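Reading the weave: how to choose a coarse upholstery cloth

Plain weave is the simplest construction in furnishing fabric. Each weft thread passes over one warp thread and under the next, and the pattern reverses on the following row. Most coarse beige cloths sold for cushions and chair pads are made this way.

At the Ivanstead workroom, Ratih Raju starts with the yarn. A single-dyed yarn gives a flat colour that shows crumbs and marks quickly. Mixed yarns are more forgiving, and small differences between batches are harder to see.

Pale cream, light grey and warm tan threads together make a mottled beige. Seen close up, the crossings form a grid of small raised dots, and the tone shifts between brown and greyish cream across the same piece. Judge such a cloth from two metres as well as from the hand. 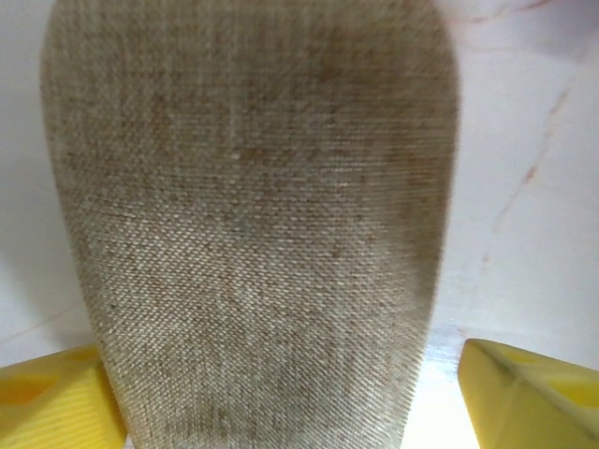
Testing a sample

Ask for a piece at least 200 mm square. Kistia and Walczak both cut to this size on request. Pull it along the warp, then the weft, then on the bias. Plain weave should give very little in the first two directions.

Next, push a blunt needle between the threads and draw it sideways. If a gap stays open after rubbing with a thumb, the cloth is too loose for a seat but will do for a scatter cushion.

Seams

Coarse cloth frays at the cut edge. Fathima Bepari allows 20 mm on straight seams and overlocks every panel before assembly. Curved panels are clipped every 8 mm, after stitching. Press from the back with a damp cloth.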